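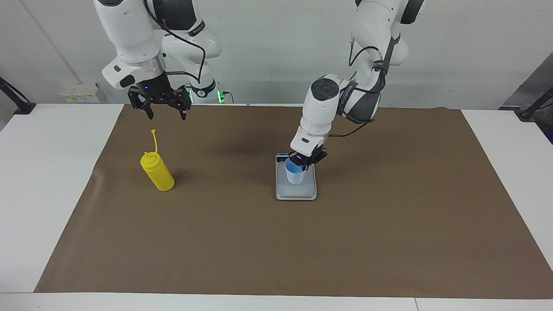 Bench Notes: Setting Up a Two-Arm Weighing and Pouring Station

Home Members Bench Notes Tool Bookings Contact
Search this site Search

These notes are issued by the Uditgate shared workshop to members working on the Fisatis build, and may also be of use to anyone fitting out a similar station at home. They cover the bench and the small items placed on it. Wiring and software are dealt with in the build folder kept beside the tool store.

Covering the bench

Lay brown paper over the working area before anything else is put down. A single wide sheet is preferred to several narrow ones, as a gripper finger will find any join. Leave a margin of bare table on both sides so that the sheet can be lifted and changed without disturbing the stands. Small wrinkles at the edges do no harm. A raised fold in the middle does, and the sheet should be pressed flat by hand or replaced.

Paper should be changed when it is stained, and always after oil or syrup has been used.

The scale

An ordinary flat digital kitchen scale is sufficient. Place it towards the middle of the sheet, where both arms can reach it without stretching, and mark its corners lightly in pencil. Members should note the following:

- Check that the platform is level and that no cable is resting on it.
- Set the scale to zero with the empty cup in place and both grippers clear.
- Take no reading while a gripper is holding the cup. The arm will press down or lift slightly, and the figure will be wrong either way.
- Many kitchen scales switch themselves off after a short wait. If the display is blank, wake the scale and set it to zero again before going on.

Cups and bottles

Light plastic cups are to be used for all practice runs. Glass may not be used at this station. Close the gripper slowly on the first attempt and stop as soon as the cup no longer slides; a thin cup will bend well before the motor reports any strain.

Squeeze bottles of the kind sold for sauces are well suited to the work. Choose one whose cap is fixed to the nozzle by a strap, as loose caps are easily lost and have twice been found inside the bench drawer runners. Keep the cap on until the movement has been rehearsed in full. Two rehearsals with the cap closed are the rule for new members.

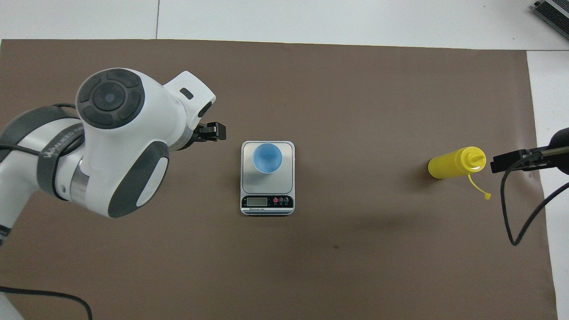 Where a bottle is to be picked up from its side, the approach must be taught separately from the upright one. The wrist has to come in much lower, and a position saved for an upright bottle should never be reused for this purpose. Teach it at the slowest speed and save it under its own name.

Cables

Cables should be strapped along the arm with enough slack for the wrist to turn fully in both directions. Turn each wrist by hand, with the power off, and watch the loop nearest the gripper. If it drags across the paper it can carry a light bottle with it. Shorten the loop or move the last tie higher up the arm.

Before leaving the bench

Park both arms with the grippers empty and clear of the scale. Wipe the platform with a damp cloth, never a wet one, and rinse cups and bottles in the utility sink. The Hevau timer on the wall socket must be switched off by hand. The station may be booked for three hours at a time, and Monday evenings are kept free for repairs.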